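Budget check: gripper and software for a door and cabinet cell, am I being sold a bill of goods?

Forum: Automation Purchasing and Planning
Started by millrace_tom, Mar 8, 2026
17 replies, showing the longer ones

millrace_tom
We refurbish interior doors and kitchen cabinets for apartment landlords. Small shop, two shifts in the busy months. My boss came back from a trade show wanting a robot that opens and closes every door after the hinges go on, so we can check swing and latch before it ships. Right now a person does that by hand and it takes hardly any time.

I got a quote from an integrator for a package with a Drasix arm, a Gruber parallel gripper and a yearly seat for Prindivel, the simulation software they want to use for planning the cell. The seat alone is $800 a month. They say we should start paying for it now, before any hardware is ordered, and that it will "take the risk out" of the purchase.

I've been in this business long enough to get nervous when somebody wants money for the part that doesn't exist yet. Has anyone paid for the simulation stage first and been glad of it? I need numbers or at least war stories. My boss wants a yes or no before we close the budget.

hingepin
What are your volumes? If a person does it in hardly any time, the payback is going to be ugly no matter whose arm you buy.

millrace_tom
383 doors in our best week, and that was a freak week. Normal is well under that. Cabinets on top, but those doors are small and light and I don't see why we'd need a robot to swing them.

hingepin
Then my answer is no and you can save the $800.

orchard_controls
I'm going to disagree with hingepin a little. The volume argument is fair, but the question was whether simulating first is worth it, and I think it is, IF you have decided the job is worth automating at all. We did a cell for steel locker doors and skipped the simulation to save money. Then the arm couldn't get behind the handle without the wrist folding up on itself. We ended up moving the base, which meant new anchors, new guarding and another safety sign-off. A couple of months of software would have been cheap next to that.

What you should push back on is the order of things. Ask them to include the first two months in the quote and start the clock when they start working, so you aren't renting a seat for somebody who is still on another project.

millrace_tom
That's useful, thanks. I did ask what I'd be getting for the money and they sent me some output from the door approach they've set up. I'll say up front that it looks good. I showed it to my boss and he was ready to sign, which is exactly what worries me.

My trouble is with what it can't tell me. Our doors come in with old paint on the edges, with swollen bottoms, with latches that stick until you lean on them. Nothing like that is in there. It's a clean paneled door and a clean wall. 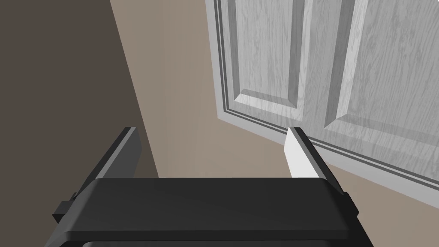 And the fingers they're proposing are wide flat plates. I asked how those are supposed to hold a round knob, or a lever with a return on the end, and was told "the finger geometry can be finalized later." Finalized by who, and on whose dime? The Gruber line item is for the gripper with stock fingers only. Custom fingers are listed as an option with no price next to it.

So I've got a monthly fee for planning, and the part I most need planned is the part they want to leave for later.

orchard_controls
OK, the no-price option is a red flag and I'd hold the whole quote until it has a number. Fingers are where these jobs are won or lost. For what it's worth, flat plates are a normal starting point. They let you check reach and clearance before anybody cuts metal.

One thing to look for in what they sent you: is there a pad on both fingers or only one? It matters for how the part gets pinched and whether you mark the finish.

millrace_tom
I can see a white pad on the right finger. The inside of the left one is in shadow and I can't make out one there. I'll ask. Thanks, I wouldn't have thought of it.

sawdust_and_servos
Popping in because we own a Gruber unit, older than the one you're being quoted. Good gripper. Ours has been boring in the best way. But the housing is wide, and on a door job I'd worry about it near the jamb and the wall. Get the outside dimensions, cut a block out of scrap at full size, and have somebody walk it up to your tightest door by hand. Costs you a lunch break. I've caught more bad ideas with a block of scrap pine than with any software.

hingepin
This. Scrap pine, $0 a month.

orchard_controls
The pine doesn't tell you where the elbow is going to be though. You guys can be funny about it, but the gripper fitting next to the jamb is only part of the problem. The arm has to follow the arc of the door the whole way round without running out of reach or hitting the guarding. That's what the simulation is for, and it does that well.

sawdust_and_servos
No argument on reach. My argument is with contact. I have never seen a simulated latch that behaved like a latch. Somebody types in a friction value that they guessed, the door swings open like butter, and that goes in the slides.

edik_user_nw
Disclosure: I used to resell Edik, which competes with Prindivel, so weigh this however you want. Sawdust is right about latches and right that people guess at the values. You can measure them. A pull scale on the handle, take readings on a bunch of your worst doors, and give those to the integrator. Put in the contract that they must use your numbers. If they won't, you've learned something before spending anything.

On price, I think $800 is high for a single seat if you're the one paying and they're the one using it. Ask who holds the license at the end. Several integrators I dealt with billed the customer for the seat and then kept the project files. When the customer wanted to move the cell later they had to pay for the same model again.

millrace_tom
I just went back through the quote. It says "project files remain with the provider." I had read right past that.

hingepin
There it is.

edik_user_nw
It's common and it's negotiable. Strike the line, write in that you get the full files including the door model and the robot paths, in a format that opens without their help. Most of them will give in if it's the thing standing between them and the order.

larkspur_mfg
Different angle. Why does the robot have to grab the handle? If the goal is to check swing and latch, a cylinder with a rubber bumper pushing the door shut and a suction cup to pull it open would cover most of what you describe. No arm. We test gates that way. It's ugly and it was cheap enough that I didn't have to ask permission.

orchard_controls
That won't turn a knob.

larkspur_mfg
No. Does he need to turn the knob? Tom, do your doors ship with knobs on?

millrace_tom
Maybe half do. The rest get hardware installed at the site. I hadn't separated them in my head, and neither did the integrator, who never asked.

larkspur_mfg
Then half your doors don't need a gripper of any kind, and the payback math you already didn't like is twice as bad.

orchard_controls
I'll concede that one. I'd still want a reach study before buying any arm, but I'm no longer sure you're buying an arm.

millrace_tom
Where I've landed for now. I'm telling my boss no on the monthly seat as quoted. I'm going back to the integrator with four things: a price on the custom fingers, our own pull readings in the model, the files belong to us, and the software fee starts when the work does. If they agree to all of it I'll bring it up again in September, when we do the next round of equipment money. Meanwhile I'm going to price out larkspur's cylinder setup for the doors that ship without hardware.

I expect the boss will still want the robot. He's got that door saved on his phone and he shows it to people.

hingepin
Price the cylinder first and show him that number before he gets his phone out.

sawdust_and_servos
If you do the pull scale readings, post them. I'd like to see how bad a painted-over latch really gets. I've got a guess but I'm keeping it to myself until you've measured.

millrace_tom
Will do. I need to buy a pull scale, so add that to the budget.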